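Filed under: Home & Garden > Furniture Care

eneck30
Is paste wax worth it on a glossy wood table? Mine gets window light all day and I see every smear.
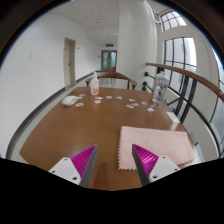 The table, pink towel on the right.

ketilsson
I'd skip wax. Damp cloth, then a dry one.

fura9
Disagree. I wax mine every July and it wipes down easier.

ketilsson
Wax over a hard finish just smears more.

eneck30
Trying the damp cloth for 3 weeks first. Wax can wait.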